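From: Chae-won Yeom
To: manipulation-methods list
Subject: Re: Wrist view and the shadow term

Dindo Dalisay wrote:
> I have read the March note twice and still can't see why you mask the
> shadow before the encoder and not after it. On our Trumero cell the
> policy copes with shadows if it gets enough of them in training. Did
> you run the unmasked case on the banded dowels, or only on the blocks?
> Also, which crop did you use? Su-bin thinks the fingers were left in.

Dindo,

Both cases were run on the dowels. The training set was 675 episodes, of which 339 had the overhead lamp on the far side of the arm. Masked and unmasked policies used the same split and the same 2 seeds.

The unmasked policy did well on the blocks. On the dowels it drifted towards the darkest part of the shadow during the approach, mostly when the target started well to one side of the open jaws. The attention maps agree with this: the weight sits on the shadow until the wrist is quite low, then jumps to the plate. By that point the lateral correction is too large for the step limit and the episode times out.
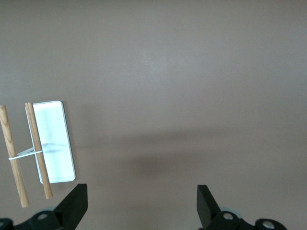

Wrist view, jaws open, dowels and white plate to the left; arm shadow across the lower middle.

Masking after the encoder did not help. The shadow has soft edges and the features have already spread it over neighbouring patches, so a mask at that stage either misses part of it or takes out the plate rim as well. Masking at the input removed 68 of the timeouts and left the block results unchanged within seed variation.

Su-bin is right about the crop. The fingers stay in. Kyung-tae tried cutting the bottom strip and the policy lost its height cue near the surface. We have not tried a painted-over version.

One thing the note gets wrong: the threshold in section 4 is applied to the smoothed image, before normalisation. A-yeong will correct the text. If you repeat this on the Trumero cell, please keep the lamp position in the episode header, as our loader splits on it.

Chae-won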